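Bench notebook, Mon 23 July
Two-arm cell, wire sorting, planner branch

Good day! The new grasp proposer from the Rekham branch finally talks to the Clarkora scheduler without me babysitting the message queue, so I spent the whole session on the thing I've been wanting to get at since spring, loose wire.

Perception first

The segmenter used to treat a heap as one blob and hand the planner a single centroid, so both arms would go for the middle and the collision checker would veto everything. Now it samples 2,000 points along the strand skeletons, throws out anything too close to a crossing, and ranks what's left by how free the end looks. The orange strands come out beautifully. Black ones are still hard next to the black fingers, and I'm masking the gripper model out of the wrist view before segmenting. Adding the mask costs 18 ms per cycle. Happy to pay it.

I was braced for trouble from the wallpaper (all those coral and yellow bands) but the table-plane crop takes care of it before the network sees anything.

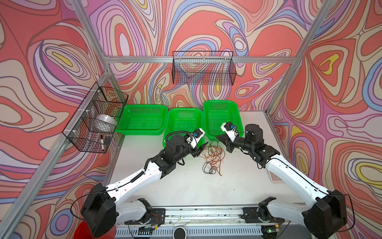 Planner and arm arbitration

Old rule: whichever arm has the cheaper path gets the pick, the other one parks. New rule: both arms get a target, and the scheduler reserves a swept volume for each. If the volumes overlap, the lower-ranked pick waits at a hover pose. I set the reservation horizon to 200 ms and the replanning is so much calmer, I could watch it all afternoon.

Baskets are now proper collision objects, with the opening left free so an arm can plan down inside. Before this I had them as solid boxes, and any goal below the rim came back as "no IK solution", a message that sent me hunting in the wrong file for ages. Rim padding lives in cell.yaml now, same units as everything else (meters, please, if you edit it).

The hanging wire is modeled as a capsule under the gripper. Crude, but the left arm keeps its distance from it.

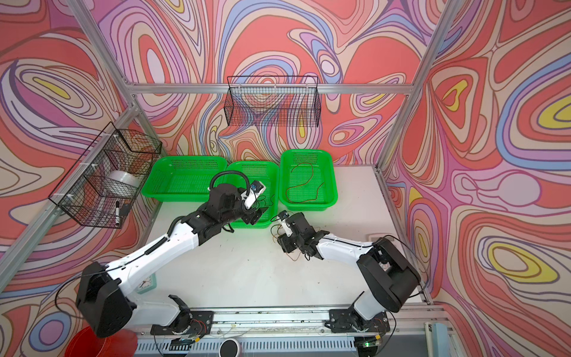

Left arm down in the middle basket, right arm with a tangle hanging from its gripper.

Still open

Capsule length is fixed. It should come from the wrist camera, or at least from the segmenter's last guess.

Vurico logger drops joint states when both arms replan in the same tick. Reproduced it 2 times, have a trace of each.

Try the Ravn smoother on the basket approach, the last stretch is jerkier than it needs to be.

Merge the mask code before September, when the message format changes.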